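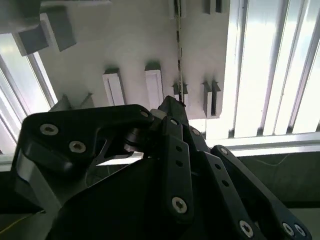
Keep the Old Machine Going

My town library in Gramden replaced all of its public computers in February. The old ones still worked. I know because I used one the week before they were hauled away, and it printed my tax form without trouble.

The reason given was that they were out of date. I have heard that reason many times in my life, about cars, stoves and one perfectly good roof. It usually means that somebody has stopped selling the parts.

I think a town should have to try repair first. The bill for my own desktop, when it quit last winter, was 50 dollars. The shop wanted me to buy a new one and I said no. I have been typing on the old one ever since, including this column. 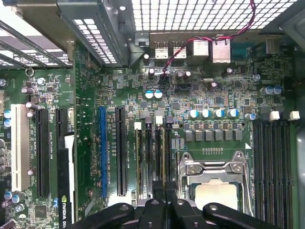 People tell me that repair takes time, and they are right. Hartmut Sauerland fixed radios and later computers on Assunção Street for most of his working life, and he would keep a machine for two weeks if he had to wait for a part. Customers complained. Most of them came back anyway. When he closed, no one took over the shop, and it now sells phone cases.

The library spent $3,682 on the first batch of new machines. That is a small part of the budget, and I don't claim it will ruin us. My complaint is that the question of fixing the old ones never came up at the meeting. I sat through all of it, which ran over two hours.

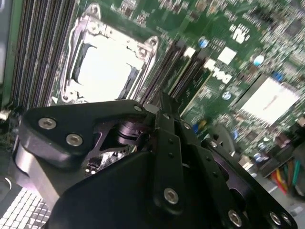
A Dell motherboard with its CPU socket empty.

Some things should be thrown out. I would not ask a school to run on machines that can't be made safe online. But a bad fan or a full drive is a small problem, and we have gotten used to treating small problems as the end.

We could start with a rule that any town office asking for new equipment must first get a price for fixing what it has. Put both numbers on the same page and let people vote. 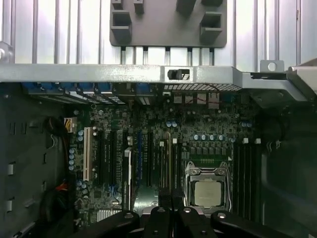 Inside an open computer tower.

The next budget meeting is open to the public. I plan to ask for that rule, and I would be glad of company.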